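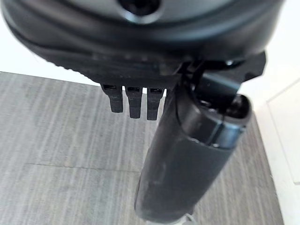 Wernlow adds portable desiccant dehumidifier for low-temperature drying

1st August – Wernlow has released the Tukadham 140, a portable desiccant dehumidifier for restoration contractors, cold store operators and building trades working in spaces where refrigerant units lose capacity. The unit is available for order now, with first deliveries scheduled for October.

The Tukadham 140 uses a silica gel rotor mounted on a sealed bearing and turned by a low-speed geared motor. Process air is drawn through a washable mesh prefilter and then a pleated panel filter before it reaches the rotor. A separate stream of heated reactivation air passes through a smaller sector of the same rotor in the opposite direction, carrying the released moisture out through a flexible duct to the exterior of the work area. The two air paths are kept apart by low-friction seals that can be replaced on site without removing the rotor.

Rated process airflow is 805 cubic metres per hour at free discharge. The blower is a backward-curved centrifugal type with an electronically commutated motor, and its speed can be set at the control panel or through a remote 0–10 V signal. Total electrical load at full reactivation is 3750 watts. A reduced-power setting switches off 2 of the reactivation elements for use on temporary supplies, with a corresponding drop in moisture removal. Operators should refer to the performance charts in the data sheet when sizing equipment for this mode.

Refrigerant dehumidifiers depend on a cold coil, and at low air temperatures the coil ices and the unit must defrost. The desiccant process has no such limit. The Tukadham 140 can be operated in unheated buildings, crawl spaces and chilled rooms, and can bring enclosed air to a lower dew point than a refrigerant unit of similar size. Process air leaves the machine warmer than it enters. Where this is undesirable, as in cold storage, the added heat should be included in the cooling load calculation.

"Contractors have been asking for a desiccant unit that one crew can bring in through a standard doorway and service with ordinary tools," said Nokuthula Chauke, product manager for portable air treatment at Wernlow. "The rotor cassette slides out on rails once the side panel is off. Inspecting the seals used to mean taking the cabinet apart, and on this model it doesn't."

The cabinet is folded stainless steel with a powder-coated base frame, fixed rear wheels and a folding handle. Lifting points are provided at the top corners. All four duct connections are on the end panels, which leaves the sides clear and allows units to be placed next to one another. The process outlet accepts lay-flat ducting or rigid spiral duct. The wet air outlet should be run in insulated duct wherever it crosses a cold area and sloped away from the unit, so that any condensate drains outward.

Controls consist of a main switch, an hours meter, a mode selector and a two-line display. The display shows reactivation temperature, blower speed and the status of the rotor drive. A sensor on the drive shaft detects loss of rotation – usually the result of a slipped or worn belt – and shuts down the heaters while the reactivation fan continues to run until the rotor sector has cooled. A high-limit thermostat with manual reset is fitted as a second stage of protection. A humidistat can be connected through the socket on the control panel, and a run-status contact is provided for site monitoring systems.

The filters are held in a common tray and can be changed from the front. Filter condition is monitored by differential pressure, and an amber indicator lights when replacement is due. The prefilter may be washed in lukewarm water and must be fully dry before it is refitted. The panel filter is not washable.

Wernlow recommends inspection of the rotor face, seals and drive belt every six months in normal service, and after each job where plaster dust or soot has been present. Solvent vapours and oil mist can reduce rotor capacity permanently, and the unit is not suitable for areas where these are released.

The Tukadham 140 accepts the same ducting adaptors and hanging humidistat as earlier portable units in the Tukadham line. Optional equipment includes a high-efficiency final filter section, a stacking frame and a transport cover.

Data sheets, wiring diagrams and the operator's manual are available from Wernlow distributors on request.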